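Chapter 6
What a Table Costs

Before you read

Find a piece of furniture you or your family paid for. Try to remember the price. Then try to remember what else you paid for on the same day, including parking, lunch and the thing you bought on the way to the counter. Keep both figures handy. We will come back to them in Section 6.3, and you may not enjoy it.

6.1 The price on the tag

In the town of Laur there are two places to buy a kitchen table. One is Ronby, a very large shop beside the ring road with a very large car park, where a table in a flat box costs $214. The other is a workshop behind the old dairy, where Hedvika Murín builds tables to order and will tell you the price once she has looked at your kitchen and decided whether you deserve one. Hers come to a good deal more than $214. People who own one tend to mention it.

Most students, asked which table is cheaper, say the one from Ronby, and most students are right, as far as the question goes. Economists are paid to make the question go further. The number on the tag is the price. What you give up to have the table in your kitchen, standing on all of its legs, is the cost. The two are cousins. They see each other at weddings.

Take the Ronby table home. The store will deliver it for $80, a sum that seems outrageous until you have tried to fit the box into a hatchback. Suppose you refuse on principle and borrow your brother-in-law's ute. You have now saved $80 and owe your brother-in-law a favour, and favours have no fixed exchange rate. He will ask for his in August, when he moves house.

Then there is the assembly. The leaflet allows 2 hours. The leaflet was written by somebody with a clear floor, good light and a working knowledge of the leaflet. Whatever time you spend is time you could have sold to an employer, given to your children or wasted in some way you like better. We call the best of these the opportunity cost, and you will meet it on nearly every page from now on.

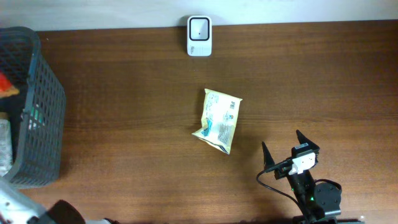 None of this appears on the receipt. Receipts record money changing hands and are quite uninterested in your Saturday afternoons, your knees or the state of your marriage by step fourteen. A good deal of economics consists of working out what the receipt left off, and then arguing over how to put a number on it.

Murín's table carries a different set of hidden items. Hers arrives whole, carried in by two people who have done it before, so the assembly cost is nil. On the other hand you wait for it. A household that orders in autumn may be eating from its laps until spring, and waiting is a cost too, even when it is described to visitors as "having something made." There is also the money itself, tied up in a deposit when it might have been earning interest or, more likely, paying down the credit card.

6.2 Who is comparing what?

Consider two households on the same street.

The Skoler household rents and expects to move within the year. They want something to put plates on. They care little for what the table will be worth in a decade, and a heavy one would be a nuisance on the stairs. For them the Ronby table is a sensible purchase, brother-in-law included.

The Pruditz household owns its home, has four children and has already worn out one flat-packed table, whose top came away from its legs during a birthday. They are thinking of how many years they will get out of the next one. If it lasts long enough, the dearer table may cost them less for each year of use, a point Murín makes to customers without being asked.

Neither household is being foolish. They face the same two tables and the same two tags, and they reach different answers because their circumstances differ. Beginners are often tempted to announce that one of the families has made a mistake. Resist this, at least until Chapter 9, where several people do.

Key terms in this section

Price: the amount of money asked for a good or service.
Cost: everything given up to obtain it, including money, time and any alternatives passed over.
Opportunity cost: the value of the best alternative given up.
Sunk cost: a cost already paid that cannot be recovered, such as the $80 delivery fee on a table you have since come to dislike.

Try it yourself

1. A neighbour offers you a used table for nothing, provided you collect it tonight. List the costs of the free table.
2. Ronby runs a sale and gives a $200 voucher to every customer who spends enough on bedroom furniture. Explain why a person who needed only a table might go home with a wardrobe, and whether that person has saved any money.
3. Murín turns away a customer who wants a table in a hurry. What has she given up, and what might she have kept?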